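Hand gripper jaws not closing evenly after pad change

Asked by pladaneck_bench, January

We run two hand-held grippers at Pladaneck for fruit pick and place. Pads are the blue ridged type. After fitting new pads to one unit, the jaw width reads 94 mm fully open; before the change it read 100. Small items also creep towards one side as the jaws close. Trigger feels normal. Is this calibration or mechanical? A water chestnut is my usual check piece, held between the pads just clear of the cloth.
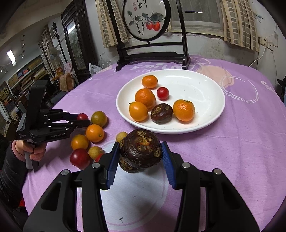
Answer 1 (accepted)

Mechanical first. Take both pads off and clean the seats. Old adhesive under one pad will shift the grip centre and cost you width. Refit, then check the screws on each jaw, tightening a little at a time on alternate sides. Work the trigger 18 times with nothing in the jaws, then zero the width closed and read it open. Do not zero on a piece of fruit.

For the final check use something large and round. A mandarin does well, gripped across its widest part with a pad on either side.

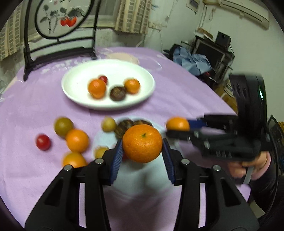
If it still creeps after that, swap the pads left to right. Creep that changes side is the pad. Creep that stays put is the linkage, and Okeke list a pin kit for it, part 970.

Answer 2

Had the same on the Carkengate cell. Just re-zeroed it in Pustis and it was fine. Didn't touch the screws.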